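Enseñanza por demostración (robótica)

25 de septiembre de 2022 – por la redacción de Pedix
Lectura: 2 minutos

La enseñanza por demostración consiste en mostrarle a un robot cómo se hace una tarea en vez de escribírsela línea a línea. Yo la explico siempre como enseñar a alguien a atarse los zapatos: le coges las manos y lo haces con él. Hay dos familias principales. En la guía manual (o cinestésica) agarras el brazo y lo llevas tú por el recorrido; en la teleoperación lo mueves desde lejos, con un mando, unos guantes o un segundo brazo gemelo. A mí me gusta más la segunda – cansa menos la espalda y las manos no se cuelan en las cámaras.

El ejercicio clásico es coger piezas sueltas de un cajón. Parece una tontería hasta que lo intentas: cada bloque queda girado a su manera, y hay que meter un dedo de la pinza por cada lado sin darle un golpe a la pared.

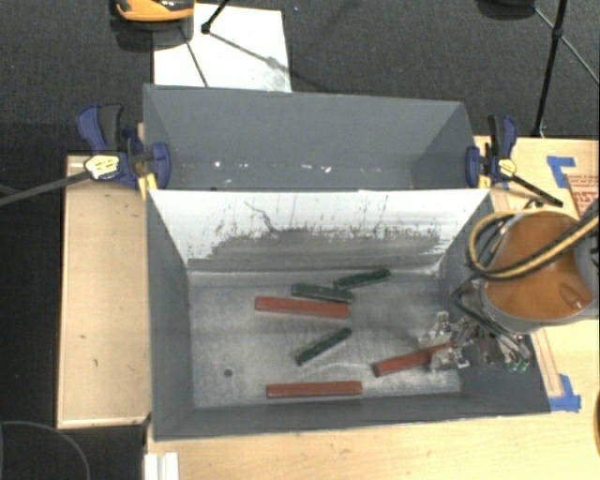
Plulstead, enero. En el taller de Grisard grabamos 300 demostraciones con bloques alargados, rojos y verdes, y nos quedamos con 201. Las demás tenían titubeos, y el robot los aprende igual de bien que lo bueno (¡lo copia todo!). Con el método Fülöp, que recorta las pausas antes de entrenar, habríamos salvado unas cuantas más.

Sobre cuántas hacen falta no hay acuerdo. He leído de todo, y en mi segunda tanda llegué a casi 435 antes de notar que cambiar la posición de las piezas ayudaba más que seguir repitiendo.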